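Introduction to Manual Therapy
Unit 2: Joint Mobility and Soft Tissue Work in the Hand and Wrist
Vamville Evening Program, course handout

Read this before the practical. Bring a pen, a towel and short fingernails. The reading from the Gál workbook covers the same ground in more detail, and you will need it for the written assignment.

1. What this unit covers

Most people who book a massage or manual therapy session do so for the back, neck or shoulders. The hands get a few minutes at the end, if any. In this unit we spend the full session on the hand, the wrist and the lower part of the forearm. You will learn the names of the bones and joints, how to check a client's range of motion, and three basic techniques.

You are not learning to diagnose. If a client has numbness that doesn't go away, swelling, a recent injury or a joint that looks out of shape, stop and refer them to a doctor.

2. Bones and joints

The hand and wrist have 27 bones. Eight of these are carpal bones, set in two rows at the wrist. Five are metacarpals, which run through the palm. The other 14 are phalanges, the bones of the fingers and thumb. Each finger has three phalanges and the thumb has two.

Learn these joint names for the quiz:

MCP (metacarpophalangeal): the knuckles, where the fingers meet the palm
PIP (proximal interphalangeal): the middle joint of each finger
DIP (distal interphalangeal): the joint nearest the fingertip
IP (interphalangeal): the single joint between the two bones of the thumb
CMC (carpometacarpal): where the metacarpals meet the wrist

The PIP and DIP joints are hinge joints. They bend and straighten and do very little else. The MCP joints of the fingers bend and straighten too, but they also let the fingers spread apart and come back together. Try this on your own hand now. Spread your fingers with the hand flat, then make a fist and try to spread them again. The ligaments at the sides of the MCP joints tighten as the joints bend, so there is much less side movement.

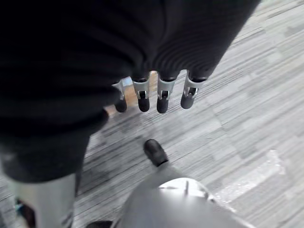
Muscles in the forearm do much of the work of moving the fingers. Their tendons cross the wrist and run out along the finger bones. There are no muscle bellies in the fingers themselves, so a client who says "my fingers are tired" may be sore well above the wrist. When you work on a single finger joint, think about which way it is built to go. The silver joints on the robotic hand, with a pin or hinge showing in the bracket, are a fair picture of the idea: a hinge turns around one line. Support the bone on each side of the joint and move it only in that direction. Never twist a PIP or DIP joint or push it sideways to "loosen" it.

3. Checking range of motion

Always do the active check first. The client moves, you watch. Ask for these movements in order:

Make a full fist, then open the hand
Spread the fingers, then close them
Touch the thumb to each fingertip
Bend the wrist forward, then back
Tip the wrist toward the thumb side, then the little finger side
Turn the palm up, then down, with the elbow at the side

Compare left and right. Some difference is normal, and the dominant hand is often a little stiffer. Write down anything that is painful and the point in the movement where it starts. Use the Wukico intake form, section B.

After that, do the passive check. The client relaxes and you move the joint slowly to the point where you feel resistance. Stop there. Do not add pressure at the end of the movement.

4. Techniques for the practical

Palm spread. Hold the client's hand palm up in both of yours. Place your thumbs in the center of the palm and slide them slowly outward. Repeat 12 times with light lotion. Keep your own thumbs slightly bent.

Gentle finger traction. Hold the finger on both sides near the base and draw it straight out with a light pull. Hold for a slow breath, then let go gradually. Do not try to make the joint pop. If it pops by itself, tell the client and carry on if there is no pain.

Forearm stripping. Rest the client's forearm on a folded towel, palm down. Start just above the wrist and work toward the elbow with the flat of your knuckles. Use slow strokes and ask about pressure after the first one.

5. When not to treat

Do not work on the area if there is an open wound, a skin infection, a suspected fracture, a hot or swollen joint, or recent surgery without clearance. With known rheumatoid arthritis, use light pressure only and leave out the traction.

6. Assignment

Read pages 92 to the end of the chapter in the Gál workbook. Practice the active check on two people outside the class and fill in a form for each. Forms are due Jun 3, 2026, in the tray outside Room 323, Lirholm Building. Late forms lose one grade.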